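Tool library in Ernirville moves to larger room and opens two evenings

2025-03-18

The tool library in Ernirville has a new address. After four years in the cellar under the music school, it has moved to the ground floor of the old Berchtold building, beside the bicycle shop. The first loans from the new counter were made this month, and the library is now open on two evenings in the week instead of one.

Members pay a yearly fee of 39 euros and can borrow hand tools for up to two weeks. Power tools must come back after three days. The library has some 700 items in its catalogue, from tile cutters and clamps to ladders and a wallpaper table. Most of them were given by households in the town, and a smaller part came from the joinery Nasuvholm when it closed its workshop last year.

The old cellar had one narrow staircase and a low ceiling, and bigger things like the ladders had to be kept in a garage on the other side of the street. Members who wanted one needed to ask for it the day before. In the new room all items are in one place and can be taken away directly. There is also a ramp at the entrance, so a heavy machine can be brought in on a trolley.

With the move, the way of storing small tools has been changed too. Before, they were hanging on hooks, and it was difficult to see if one was missing. Now the small tools are kept in plastic trays with compartments, sorted by kind of work. A member can borrow one single tool or the whole tray. The trays for bicycle repair and for putting furniture together have been asked for most often until now, the library says on its notice board.

The shelves were delivered by the firm Starkuseo, which also painted the floor. The costs were covered by the town's fund for repair and reuse, together with the money from last year's flea market. The rent is higher than before, but the yearly fee stays the same at least until the end of the year.

People who want to give tools are asked to look first at the list on the door. At the moment the library has more than enough hammers and hand saws. It would be glad to have torque wrenches, good wood chisels and a long spirit level. Tools should be clean and complete. Electrical ones are tested before they go into the catalogue, and this can take a few weeks - the tester comes only once a month.

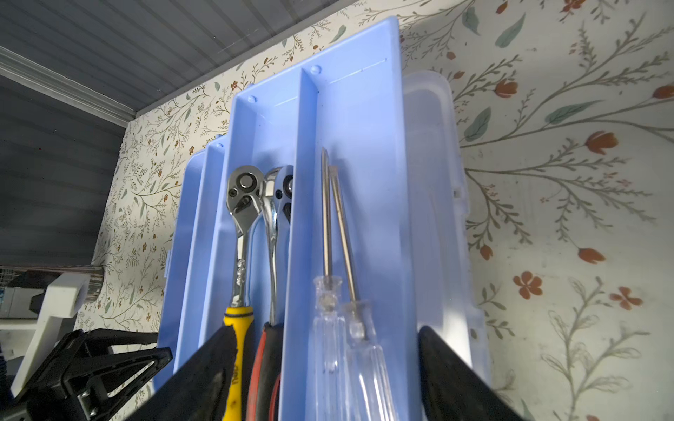

Reading time: 2 min

Ratchets and screwdrivers share one light blue tray, each kind on its own side of the tall wall in the middle. The screwdrivers have clear handles and stand with the tip up, so it is easy to see which one you are taking. Members are asked to put every tool back in the same compartment before they return a tray, and to say at the counter if something is broken or lost. For a lost hand tool the library asks only the price of a used one.

A first repair evening in the new room is planned for May. Visitors can bring a chair, a lamp or a bicycle and work on it at the long table with tools from the library. No membership is needed for this evening, but places at the table are limited and should be reserved at the counter. Small parts such as screws and wall plugs can be bought there for a few cents.

The catalogue on the website still shows the old address on some pages. This will be corrected in the next weeks. Reservations made online before the move stay valid and can be collected at the Berchtold building, entrance from the courtyard.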